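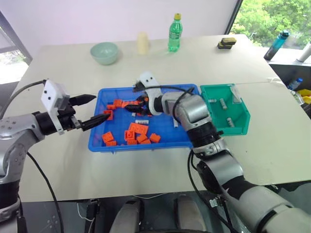 Orange blocks and metal parts on the sorting table at Ramitlow, with the green bin alongside.

April 5, 2021

She's been on the sorting bench at Ramitlow since before there was a canteen. Eleven in the morning, tea going cold, she has a quarter of an hour for me and says so twice.

The firm takes back mixed returns, toy bricks, fittings, small metal bits, anything that comes in jumbled, and sends it out again sorted. Used to be all hands. Since August two arms have worked at one of the tables, set up by Brandow, and the rest of the bench has shuffled along to make room.

"First week I hated it," she says. "Not the arms so much. The quiet. We used to talk over the trays, and suddenly there's a gap where a person was."

That person went to packing. No one was let go, she's careful to say that, but two who left at Christmas weren't replaced. "So you can do your own sums."

What does it do well? Metal out of plastic, she says straight off. Small bright bits in amongst the bricks, fiddly, hard on the eyes by the afternoon. "My thumbs were shot. I had a splint on the right one. Haven't worn it since we came back."

And badly? She laughs. Anything on its side. Anything tucked under something else. "It'll go round a piece like a cat round a bath. You want to reach in and do it for them. You're not allowed."

Her job now is mostly watching and putting right. She fills the trays, checks the bins, clears what got missed. On the old system the bench was set 1586 pieces a shift. Target for the arms is up to 3628, over a longer day, and she thinks the number was picked by someone who has never seen a tray come in from Frade. "Their stuff is filthy. Half of it's stuck togther."

There's a screen as well, running a program called Wamudent, which logs every miss. At first the misses went up on the wall with the shift's name next to them. That didn't last. The bench complained, the supervisor took it down by the Thursday. "It was the machine's mistakes with our name on. Come on."

Pay is the sore point. She got an extra 75 pence an hour for the new duties, after asking three times. The training was a single afternoon, a folder of 89 pages, and a man who had a train to catch. She learnt the rest by stopping the thing and starting it again.

Would she go back?

Long pause. "No. My hands say no. I'd have the people back though. I'd have four of us round that table and the arms doing the metal, and us doing the rest, and a radio on."

She has asked about the radio. Still waiting to here.

Does she talk to them? "Everyone does. You say come on, left a bit. You say well done, God help us." The younger ones wanted to give them names and she wouldn't have it. She calls them the left one and the right one and says the left one is slower, though the engineer swears they're the same.

Bell goes. She's up, cup in the sink, gloves out of her pocket. Last thing over her shoulder: "Put in about the thumbs. They never put in about the thumbs."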